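Laundry homework at the Gonham robotics club

I dropped in on the Gonham after-school robotics club on Sunday, 16th March, expecting wheels and ramps. I got laundry! The club has been at its folding project since January, and everybody in it is now very opinionated about shirts.

The plan goes like this. Members take turns bringing a hand-held gripper home, then pick up and fold their own clothes with it while it records what the fingers do. All those clips go into one big pile, and the club uses them to teach its arm, Holine, to do the same job. They have about 400 clips so far, and Anju Upadhyay, who coaches the group, would love to have double that before the spring meet at Boltetmont.

I had a go myself (badly). T-shirts I could sort of manage. A button-up with long sleeves is a whole other thing, and the checkered ones are the club's favorite because the pattern makes the folds easier to follow on screen.
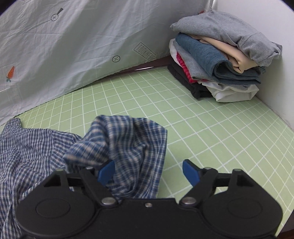

What counts as a fold

There was a long argument over this while I was there, and I loved every minute of it. Devendra Singhal, a junior, wants sleeves in first, then bottom to collar, every single time. A couple of the younger kids think any neat rectangle should pass. Anju let them go at it for a while and then wrote Devendra's version on the board, with a note that a clip still gets saved if it takes more than one try.

Each member does six shirts a turn, and the gripper moves on to the next house after that. Clips get labeled on Tuesdays, mostly over pretzels.
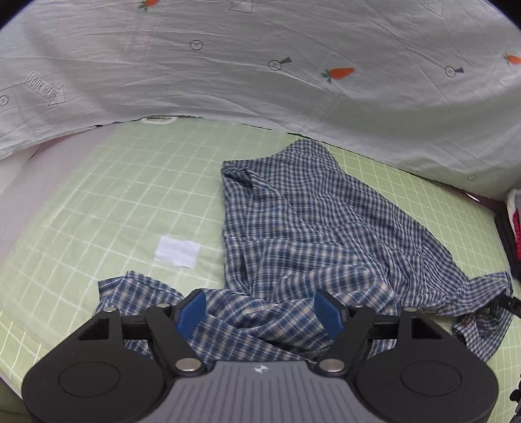 Blue finger pads on a plaid shirt, with the sleeves still to sort out.

The Boltetmont meet has seven teams signed up, and Gonham is the only one doing laundry. I'll be there with a basket of my own, just in case Holine takes requests. If your kid wants to join, sign-up sheets are at the Goel Library front desk, and you don't need any coding to start.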